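Domik Marble Counter Sealer Kit: Long-Term Review
Posted 2018-08-02 by Karabo Botha
Filed under: Surfaces, Stone Care

Domik sells this kit as a single-box answer for natural stone counters. The box holds a bottle of solvent-based impregnating sealer, a smaller bottle of pH-neutral cleaner, two lint-free cloths, a foam applicator and a folded instruction sheet. I bought mine at retail for $76. Domik did not supply a sample and has not seen this text.

I have had it in use since April on a honed marble counter and a set of offcuts from the same slab. The offcuts took the acid and oil tests. The counter took ordinary cooking.

What an impregnating sealer does

The product soaks into the pores of the stone and leaves a water- and oil-repelling residue below the surface. It does not form a film. A spill sits on top longer before it soaks in, which buys time to wipe it up. It gives no protection against etching. Marble is mostly calcium carbonate, and lemon juice, vinegar, wine and many bathroom cleaners will dissolve a little of it on contact whether the stone is sealed or not. The Domik instruction sheet mentions this in the last paragraph, in smaller type than the rest. It belongs on the front of the box.

Application

The sheet asks for a clean, dry counter and a 12-hour wait after the last wet cleaning. I gave it a full day. The sealer goes on with the foam applicator in overlapping strokes, stays wet for 7 minutes, and is then buffed off with a dry cloth. A second coat follows an hour later.

The dwell time is the part to watch. On one offcut I let the first coat stand too long and it dried to a hazy, slightly tacky residue. More sealer on a cloth softened it and a hard buff took it off, but doing that across a whole island would be a poor way to spend an afternoon. Work in sections you can reach without stretching.

Smell is strong for the first evening. Open windows, turn off pilot lights and keep food out of the room. The supplied cloths are adequate for one coat. By the second they are loaded with product and start to smear, so have your own ready. Lay the used ones flat outdoors to dry before you throw them away.

Coverage claims are optimistic. The label promises up to 189 square feet per bottle. My honed marble is thirsty and used well over what that number would predict. Polished granite would likely come closer.

Stain tests

I put olive oil, black coffee, red wine and soy sauce on sealed and unsealed offcuts and left them under upturned glasses overnight.

Oil: No mark on the sealed piece. A dark ring on the unsealed one, which a baking soda poultice only partly removed.

Coffee: Faint shadow on the sealed piece, gone after cleaning. Brown stain on the unsealed one.

Wine: No color left on the sealed piece, but a clear etch. The unsealed piece had the same etch plus a purple-gray stain.

Soy sauce: Slight darkening on the sealed piece, still visible under a raking light. This was the weakest result.

I ran the same four liquids on an offcut treated with the water-based sealer from Brelus. Oil resistance was clearly worse and the soy mark was darker. The Brelus product is easier to live with during application – almost no smell, and tools rinse out in the sink. For a bathroom vanity I would take the Brelus. For a kitchen, the Domik.

Appearance

There is no added gloss and no wet look. Against an untreated offcut, the sealed stone is a shade warmer in daylight and identical under LED lighting. Veining is neither deepened nor flattened. Long counters and islands show uneven buffing more than small ones do, so check the surface from a low angle, from both ends, before you call it done.
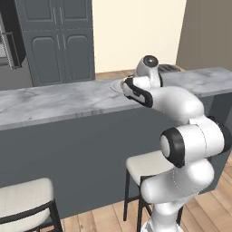 The cleaner

The bundled cleaner is fine and unremarkable. It leaves no streaks if wiped dry. Once it runs out, any neutral stone cleaner will do – I have moved to the Pevetti concentrate, which costs less per wash.

Durability

Water still beads at the far end of the counter. Next to the sink, beads flatten within a few minutes, and I expect to reseal that area before the rest. Domik states no interval on the box. Test with a spoonful of water and reseal where the stone darkens.

Verdict

Good oil resistance, fair resistance to dark liquids, unforgiving dwell time, weak cloths. Recommended for honed marble in kitchens with decent ventilation. The sealer is also sold alone, and if you already own a neutral cleaner, buy it that way.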